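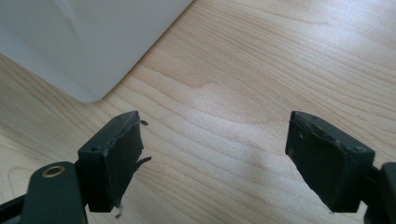 One table, one tub: an afternoon with Remedios Marín

I'd been meaning to talk to Remedios Marín ever since her tidying newsletter, the one she sends out from Moltlow, went past 2,721 subscribers (I'm one of them, and my hall closet is still a disgrace!). What I wanted to ask about was the tabletop thing. If you read her, you know it. You clear a drawer onto a table, you put one tub on the table, and you decide.

"I started with the kitchen floor," she told me, laughing. "My knees made me stop. So then it was the bed, but you dump a drawer on the bed at nine at night and guess where it is at eleven."

So a table it was. She likes a pale wood one, with plenty of grain, and she has opinions about it. Small dark things show up on light wood, she says, and those are the things that get lost: caps, little discs, the bits that fell off something. She had a dark table in Clotavham for years and once spent most of a January looking for one black knob.

"And keep the tub shallow," she said. "If it's deep, you're just making another drawer."

I asked about color, expecting a shrug, and got five minutes on white plastic. She likes to see the bottom of it. Small cartons go in first, flat things along the side, and anything she can't name stays at the back of the table until she can.

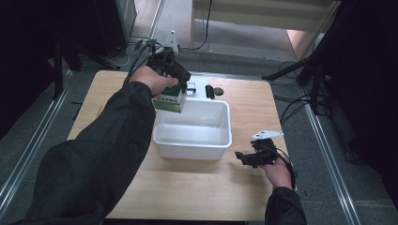
A reader in Trostska wrote to her last spring to say that the one-tub rule falls apart with kids, that you need a tub per person or there's a fight. Remedios printed the letter in full and still doesn't agree.

"Then the fight is about whose tub it goes in!" she said. "One tub. They can argue about what stays out of it. That's a useful argument."

She does bend on other things. Cartons used to come out of her tubs altogether, contents tipped in loose, until she found herself with 307 thumbtacks and no idea which were the good ones. Now the box stays if it still closes. She'll also let you leave something large and white parked on the corner of the table as long as you don't start piling on it.

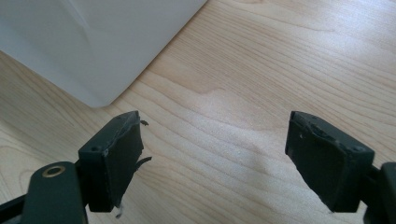
I did push her a little on that last one, because in my house a corner is where piles are born. She admitted hers has held up to 500 index cards at a time. "But they were squared up," she said, very firmly.

We finished with storage, or I tried to. She doesn't label tubs and she doesn't stack them more than two high. I told her mine are four high and she went quiet for a second, then asked what was in the bottom one. I had no idea. I'm opening it on Saturday.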